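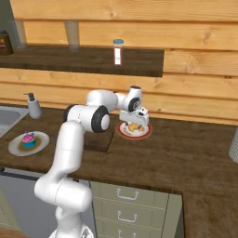

## Submitting a house service log at Plutwood

Students in Years 10 to 12 record service hours in Skallo. Entries are checked by the head of house.

1. Log in and open **Service > New entry**.
2. Choose the activity type. Debating and choir are *co-curricular* and do not count.
3. Enter hours in blocks of no less than 2.
4. Name the supervising teacher – a parent cannot sign.
5. Attach the signed form as a PDF, then select **Submit**.

Entries show as *Pending* for up to seven school days. A rejected entry can be edited and resubmitted once.

The bronze badge requires 20 hours across three activities. Queries go to Mylene Marquez (James House) or Iolo Powell (all other houses).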